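Ticket 303
Project: Prerberg disassembly cell, Urquhart site
Opened by: cell operator, day shift
Category: Robot / gripper / handling fault
Status: Open, workaround in use

Summary
The arm stops with a protective stop while taking the hard drive and its caddy out of the lower cage. It does not happen on every tower. When it does, the gripper stays closed on the caddy and the program cannot be resumed from the pendant.

Log

09:10
First stop of the shift. Pendant shows a force limit stop at waypoint 143, the first upward move after the grip. Caddy was still partly in the cage. Pressed resume, same stop straight away. Put the arm in freedrive, eased the caddy back and opened the gripper by hand from the pendant.

09:35
Ran the same tower again from the start of the drive routine. Drive came out with no stop. Changed nothing between the two runs.

10:20
Second stop, different tower, same waypoint. Checked the payload setting: correct for gripper plus drive. Checked the tool centre point against the Odow setup sheet: matches. Fingertip screws tight.

11:05
Slowed the lift to half speed and watched it from the side. The case shifts slightly on the table as the caddy starts to move, so the caddy twists against the cage wall. Nothing is clamping the front end of the tower at present. The end stop was taken off in March when the fixture plate was moved and has not gone back on. 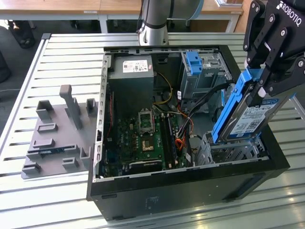 Drive in blue caddy held by the gripper at the lower cage, side panel off.

11:40
Pushed the tower up against a temporary block bolted into the table slots and ran 3 towers. No stops on the first two. The third stopped at waypoint 174, higher up, with the caddy clear of the cage. I think this one is a separate problem. The arm is close to full stretch there and the wrist turns quickly.

12:15
Reply from Arance support: send the log file and the program, do not raise the force limit in the safety settings. Both sent. Safety settings left as they were.

13:30
Added a via point before 174 so the wrist turns more slowly. Too early to say if it helps.

Workaround for the afternoon shift
Keep the temporary block in place and the lift at half speed. If the arm stops with a caddy in the gripper, do not pull on the drive. Use freedrive, support the caddy from below, then open the gripper. Write the waypoint number in this ticket each time.

Still to do
Refit the end stop and check the case position afterwards.
Wait for Arance to read the log file.
Put the lift back to normal speed once the end stop is on, and test again.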